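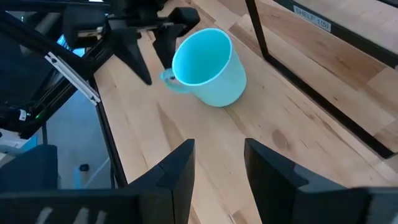
Kalaton Shared Drinkware Project
Progress report to the Mesudia Fund
Period ending Tuesday, October 31, 2023
Prepared by Ye-seo Bang

20 shares | 2 comments

1. Purpose of the report

The grant supports the replacement of single-use cups at the Himer building with a pooled stock of washable mugs. The period covered by this report includes the end of the fitting-out stage and the first full stage of lending. Spending against the grant is reported separately on the fund's own form. The sections below deal with the stock, the washing and drying routine, the records, and the work that remains.

2. Status against the work plan

The kitchen counter, the sorting table and the return shelf are in use on both floors. The paper cup dispensers on the ground floor have been taken down. The dispenser on the upper floor was left in place at the request of the building office and is no longer being refilled by the project. It will be removed when the wall behind it is repainted.

Lending began on the date set in the work plan. Borrowers take a mug from the shelf, scan the card reader beside it, and bring the mug back to the return shelf on either floor. The system recorded 3,809 loans in the period. Of these, 2,760 have a matching return scan. The difference does not represent lost mugs. Most borrowers put the mug on the return shelf and walk away without scanning, and the loan then stays open until the weekly reset. The return figure should be read as a measure of scanning behavior and should not be quoted as a loss rate.

Actual losses are taken from the shelf check. The check found 20 mugs missing or withdrawn at the close of the period. The work plan allowed for a higher number, and no replacement order has been placed.

3. Stock

The original application described a single type of mug throughout. The pool was changed to a mixed stock during fitting-out, with the agreement of the fund, and now holds plastic, enamel and ceramic mugs. The reasons were given in the previous report. The findings so far are as follows.

Plastic. Light, stacks poorly because of the handle, and comes out of the washer with water held in the foot ring. Turquoise was chosen so that the plastic mugs could be picked out quickly during sorting. Tea staining shows on the inner wall sooner than expected. A soak in citric acid removes most of it. Repeated scrubbing does not, and it dulls the surface, so scouring pads have been removed from the sink area.

Enamel. These are the dark blue speckled mugs. They drain well and have had no breakages. The weak point is the rim. A chip at the rim exposes steel, and the mug must then be withdrawn. Every enamel mug withdrawn to date was chipped in the rack and none was chipped in a borrower's hands. The rack spacing has been widened and no further chips have been entered in the log. Enamel also holds more surface heat than the other two types, and several borrowers have mentioned it on the feedback sheet.

Ceramic. Borrowers prefer these, and they leave the shelf first. They are the heaviest type and take the longest to dry at the handle joint. Matte glazes mark where a metal spoon has been dragged across them. The marks are cosmetic and the mugs stay in use.

No recommendation is made yet on the balance between the three types. The lending data does not separate preference from availability. When the ceramic mugs are out, a borrower takes whatever is left, and the card reader stores this as an ordinary loan.

4. Washing and drying

The washer supplied by Tekleab has run without a fault. The hot rinse setting was lowered once, on the advice of the installer, after cloudy film was found on the plastic mugs. The film has not come back. Water use per load is within the limit given in the application.

Drying is the slow step. The drying cabinet in the original design was dropped for lack of a suitable outlet, and mugs are dried in the open rack and finished by hand with a cotton towel. This adds staff time that was not in the work plan. Three changes were tried:

- tilting the rack toward the drain
- leaving the washer door ajar after the cycle ends
- moving the rack closer to the air vent

Tilting the rack had the largest effect and has been kept. The open door helped with enamel and made little difference to plastic. Moving the rack blocked the path to the sink and was reversed the same day.

Towels are changed at each shift. A damp towel moves water from one mug to the next, and the first batches finished in this way had to go back in the rack. The towel change is now written into the routine card above the sink.

5. Sorting and inspection

Clean mugs are brought to the wooden table and checked before they go back on the shelf. The check covers the rim, the inside wall, the handle joint and the base. Mugs are placed upright and apart from each other. In the early weeks they were stacked for inspection to save space, and handle damage was missed as a result.

The order of the check was changed during the period. It now starts with the rim. A mug that fails at the rim is set aside at once and the other steps are skipped, which shortens the check for the enamel stock in particular. The light over the table was also replaced with a more even one. Glossy mugs are harder to inspect than matte ones, as reflections along the side can be mistaken for scratches. Staff have been told to turn the mug and look again before withdrawing it.

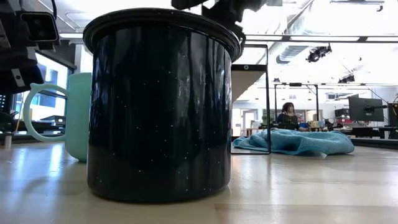

Han-gyeol Woo asked at the interim review whether the mixed stock was making inspection slower than it needed to be, and whether a single material would let the same staff hours cover a larger pool. He also noted that dark mugs and pale mugs fail in different ways, that a stain is easy to find on one and easy to miss on the other, and that a single checklist might not suit both. He asked that the next report give inspection times by material.

The project accepts both points. Inspection times have so far been recorded per batch, and batches are mixed. They can't be divided after the fact. From the start of November each batch will be sorted by material before inspection and timed on its own line in the log. The checklist will be issued in two versions, one for enamel and one for plastic and ceramic. The enamel version drops the stain check on the outer wall and adds a second look at the rim.

6. Issues

6.1 Return scans. See section 2. A larger sign was put up beside the reader and had no visible effect on the data. The building office has agreed to let the reader be moved to the front edge of the return shelf. The bracket has been ordered.

6.2 Storage between floors. Mugs collect on the ground floor by the afternoon and the upper shelf runs out. They are being carried up in crates. A small cart would be safer and is within the remaining equipment line. Approval is requested in section 8.

6.3 Personal mugs. A number of mugs that do not belong to the pool have been left on the return shelf and washed with the rest. They are put on the window ledge for collection. Some have no owner that can be found. They are not added to the stock.

6.4 Labels. The adhesive labels on the base lift after repeated washing. The etched mark tested on the enamel mugs has held but can't be used on plastic. A paint marker intended for kitchenware is being tested on the plastic stock. Results are too early to report.

7. Work planned for the next period

Sorting by material before inspection, with separate timing.
Relocation of the card reader on both floors.
Full shelf check, including the crates and the window ledge.
Second citric acid trial on stained plastic mugs, using a shorter soak.
Short written guide to the washing routine, suitable for a building with no drying cabinet. A draft was promised for this period and is late. The section on drying had to be rewritten after the rack change.

8. Decisions requested from the fund

Approval to purchase one cart from the remaining equipment line.
Approval to move the unused label budget to the marking trial described in 6.4.
Confirmation that the loss figure should continue to be taken from the shelf check and reported without the open loans.

The log sheets, the feedback sheets and the washer service record are held at the Himer building and can be sent on request.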